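Wadamstead Shared Workshop
Gustero: frequently asked questions

These get asked at the bench, by email, and once through the toilet door. The answers are mine (Aurelia Pascu) and not everyone on the build agrees with them. Bienvenido Aquino has been allowed one right of reply, further down.

What is Gustero?

A robot that is supposed to operate an electrical control cabinet by looking at it: find the right button, press it, check that the right lamp responded, and stop. It lives at the workshop on Salameh Street. It has two arms on a frame we welded ourselves, a camera where a head would go, and too many printed parts.

The cabinet is a training one, full of the sort of lamps and switches you would meet in a plant room. We did not build that. We only try to use it.

Does it work?

Sometimes. I know that isn't what the flyer says. The flyer was written after a good afternoon.

Our last long test gave us 70 per cent of presses landing on the correct button with enough force to count. Put the other way, if you worked beside a person who hit the wrong button that often, you would take them off the job before morning tea. I would like us to lead with the misses when we talk to visitors.
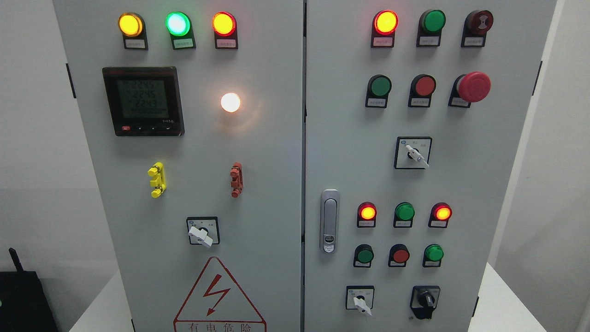

The other thing to know about that 70 is that it came from one cabinet, one room and one set of lights. The frame was bolted down in the same spot for every run. Whenever we have shifted it sideways the number has got worse, and we haven't yet done a proper test to say how much worse. Anybody who tells you it "generalises" should be asked what they moved.

Why teach a robot to push buttons when you could wire a relay to them?

Fair question, and my own first one. If you own the cabinet and you're allowed to open it, wire the relay. It'll be cheaper, quicker and far more reliable, and you can go home.

The argument for Gustero is that plenty of old panels can't be altered. The warranty forbids it, or the inspector does, or the only person who understood the wiring has retired to the coast. In that case something that works from the outside might be handy. I say might. We have not found one person who wants to buy this, and we have asked.

What did it cost?

$587 out of the kitty, not counting the arms, which were donated, or anyone's time. Please stop quoting that figure as the price of a robot. If we'd had to buy the arms there wouldn't be a project. The money went on the camera, a power supply, bolts, cable, and a set of rubber fingertips that perished and had to be bought again.

How does it know which button is which?

By position, mostly, and I think we should be more open about that. The software (we call it Utitz) takes a camera picture, finds the edges of the doors, then works out where each control should be from a layout we marked up by hand. Colour is used as a check. Labels aren't used at all. They're small, they're in Chinese, and our camera can't resolve them at working distance.

So it doesn't understand the panel in any sense I'd recognise. It has a map. Swap two buttons of the same colour and it would press the wrong one all day.

Can it read the lamps?

Better than it presses, but this is the part I trust least. 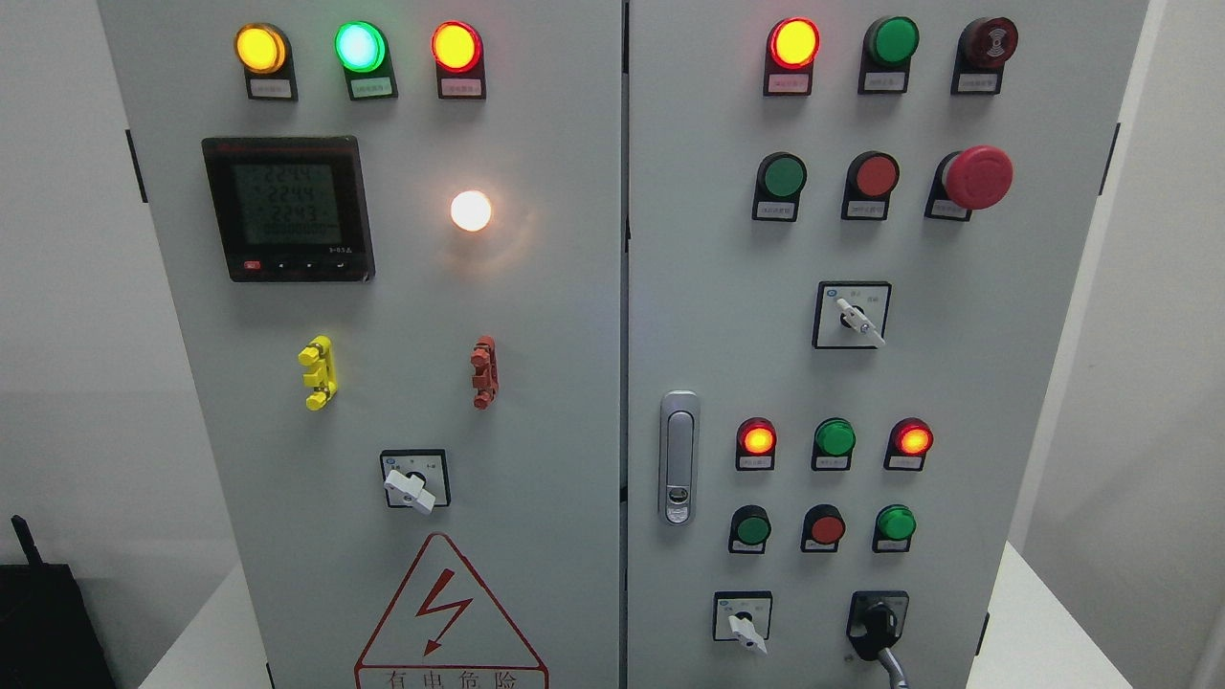 A lamp detector sounds easy until you try to write one. Our first version looked for bright patches, and the trouble with a bright patch is that the middle of it washes out and the colour goes with it. Look at the green lamp in the top row of the left door, which is so bright at the centre that it is nearly white. The round white lamp beside the meter spills its glow onto the door as well, and to a simple program that spill is one enormous lamp. The version we run now samples the rim of each lamp and ignores the centre. It still needs to be told where the lamps are, and it has a bad time with the red ones, where the glowing part goes orange or yellow and the rim is thin.

We tried it on the power meter too. Digits on a grey screen, three lines, all up in the 224s. It got the first two digits reliably and guessed the rest. I could guess those first two with my eyes shut.

Is it dangerous?

It's a machine that moves by itself next to something with a lightning bolt on the door. Treat it accordingly.

The rules, which apply to members and visitors:

Doors stay shut while the arms have power. No exceptions for a quick look.
One person holds the stop pendant and does nothing else. No phone, no typing, no sandwich.
Nobody reaches between the arms and the cabinet until the pendant holder says "clear" and means it.
If the robot does something you didn't expect, stop it first and then discuss it.
The emergency stop on the cabinet belongs to the cabinet. It does not stop the robot. We have found more than one new member who assumed it did, and I would rather be rude about this than polite.

Can Gustero press the emergency stop?

It can, and I'm not sure why people find this so charming. A big red mushroom head that sticks out from the door is the easiest target on it. Please don't take that as a sign of skill. The flat buttons are the hard ones: the fingertip has to arrive square, and ours tends to arrive a few degrees off and skid.

Twisting is harder again. The selector switches have levers, and the arm has to get hold of one, turn it, and let go without dragging it back. We've had that happen cleanly often enough to be encouraging and not often enough to write a number down.

Is it really learning, or is that a sales word?

Partly a sales word. The walking-up-to-the-button part is programmed in the ordinary way. The last few centimetres use a model trained on demonstrations, where one of us drives the arm by hand and the computer records what we did. We set out to collect 1000 of those. I was against stopping there because it was a round number, and we stopped there because everyone was sick of it.

Does the trained part beat the plain programmed one? On the flat buttons, a bit. On the selectors, yes, clearly. On the emergency stop there's no difference that I can see.
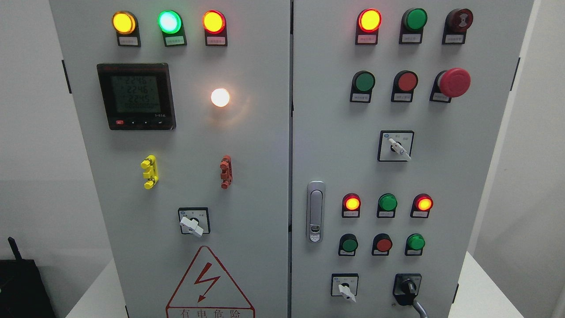 Bienvenido Aquino writes that this page undersells the thing. Before the trained model, he points out, the arm couldn't turn a selector at all, and Aurelia was the one who said it never would. He also wants it recorded that most of the misses came from the left arm, whose wrist had a cracked coupling for the whole of the long test, and that quoting the total without saying so is its own kind of spin. He would like the test run again before anyone else is told 70.

I did say it never would. I've conceded the selectors. On the coupling, he may be right, and the way to settle it is to fix the wrist and rerun, which has been on the board for a while now with his initials next to it.

Can I bring my own cabinet for it to try?

Ask first. We'd need it isolated and checked by a licensed electrician, in writing, before it comes through the roller door. Then we'd have to mark up a new layout by hand, and that takes an evening. Expect it to do badly.

Can I copy the design?

The frame drawings and the Utitz code are on the shared drive and any member can have them. The code comes without comments in places. The fingertip files are there too, but use version 3, as the earlier ones snap at the base. Non-members can have the lot for an email and a promise not to sell it to a school as finished.

Do you take donations of old robot arms?

Yes, if they come with the controller and the cable between the two. We already have an arm with neither and it's propping up the bandsaw outfeed.

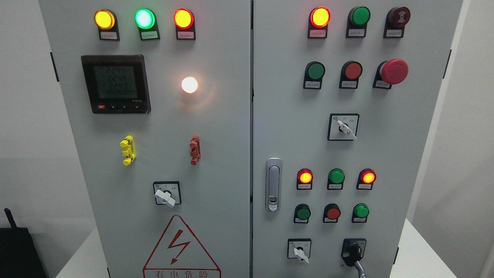

Last changed: March (AP). Added the reply from BA, the fingertip version, and the rule about sandwiches.

Questions still waiting on a proper answer

Does the lamp reader cope with the roller door open and afternoon sun on the panel? I suspect not. We need a full day of readings with the robot standing still, and so far every session has been used for pressing things, as that's more fun.

What happens when a lamp changes while an arm is in front of it? At present Utitz reports the last state it saw, as if nothing was in the way. I'd like it to say "don't know". There's an argument about whether that would make the results look worse. It would, and I still want it.

How long do the fingertips last? Until they don't. Someone has started a tally sheet on the side of the tool cupboard. Please put your initials on it when you change one, and put the torn one in the tin so we can see where it went.

When can I see it run? Evenings from 7 pm when there are enough of us for the pendant rule. Check the door before you drive over. If the sheet says WRIST, it isn't running.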